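About Us

Hi, and thanks for clicking through to the page most people skip! I'm the founder of Tradley, and I still write this page myself, so please forgive the rambling. I've tried handing it off twice and both times it came back sounding like a bank.

We make one product, really. It's called Jinis, and it's a kit of simulated rooms where you can practice robot tasks before you try them on a real machine. You get the rooms, the doors, the walls and floors in every finish we could think of, a two-armed robot to drive around, and the grippers to go with it. You load it up, pick a task, and go. If your robot bumps into a wall, you hit reset and nobody has to order a new wrist joint.

I started it because of a door. I was working for a company that wanted a robot to go from one hallway to the next, and I spent an entire February on the handle. Some days the grip was off, some days the base was parked too close, and one day (my favorite, looking back) I'd left the door locked from the other side and didn't notice until after lunch. I went home that night and started building a hallway on my own computer. It was ugly and the walls were purple, but I could try the same door eighty times before dinner, and I was hooked. 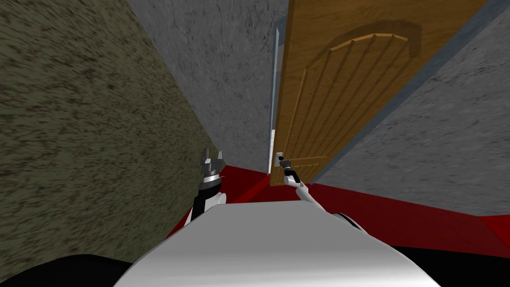
These days the door set is still the part of Jinis I'm proudest of. There are 80 doors in it now, with levers and knobs and push bars, and each one can be set lighter or heavier to swing. Customers write to us about the doors more than anything else. One shop in Ohio told us they'd run a single lever handle 1722 times in a week, and then they asked if we could make it stiffer. We did! It went out in the next update.

What do you get for your money? The basic kit has 195 rooms and the full kit has 484, and every room comes with a choice of surfaces. I know that sounds like a decorating catalog, and I've had people ask why on earth they'd need so many kinds of wall. Well, a robot that has only ever looked at clean white paint can get pretty confused when it meets something busier. So we mix them up — cracked stone, rough plaster, speckled floors, wood grain, plain flat color — and you can let the kit shuffle them for you or choose each one by hand. I like choosing by hand. It's a terrible use of my time. 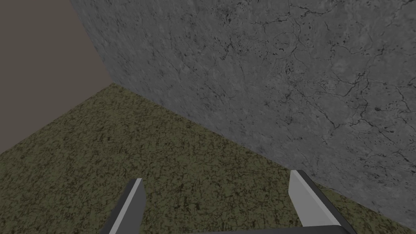 Gripper view in Jinis: cracked stone wall, speckled floor.

You can look through the gripper any time you like, by the way, or switch to the view from up on the robot. We get asked that a lot. Both views come with the basic kit, and so do all of the surfaces. The full kit adds more rooms and phone support, and the phone is answered by one of us, usually with a mouth full of sandwich if you call at noon.

A few things we're still working on, because I'd rather you hear it from me. Glass and anything see-through is hard, and ours looks a bit stylized up close. Shading on the grippers is plain, which we do partly for speed, so an ordinary office computer can keep up. And soft stuff like towels and bags isn't in the kit at all yet. If towels are your whole business, wait a while before you buy from us. Write anyway, though, I'd love to hear what you're folding.

We aren't a big company. We rent the upper floor of an old building on Moen Street, over a place that repairs sewing machines, and we share the loading door with them. The rooms get built at one long table by the windows. The testing gets done at the other one, with a lot of groaning, and the two tables are close enough together that a complaint travels fast.

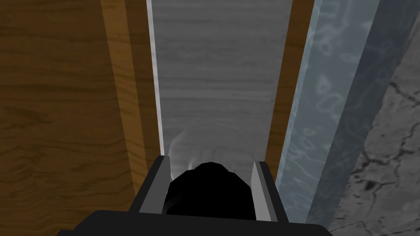 Gripper over wood and stone surfaces, work of the Tradley Rooms & Surfaces Team

This is the group that makes everything your robot will roll past, reach for or run into. They handle the wood, the stone, the panels and the floors, and they named their build tool Fuso after a fuse that blew the first night they ran it. New rooms start as a pencil sketch. Then somebody drives the gripper up close to every surface and looks for gaps, odd seams and anything that flickers, and the list of fixes goes up on the wall by the kettle.

The team also takes requests, and I mean that. If you have a hallway or a storeroom giving your robot trouble, send us a few measurements and a rough drawing and we'll tell you if we can build it. Full kit owners get one custom room a year as part of the price. Basic kit owners can order one separately, and the form is on the Contact page, right under our phone hours.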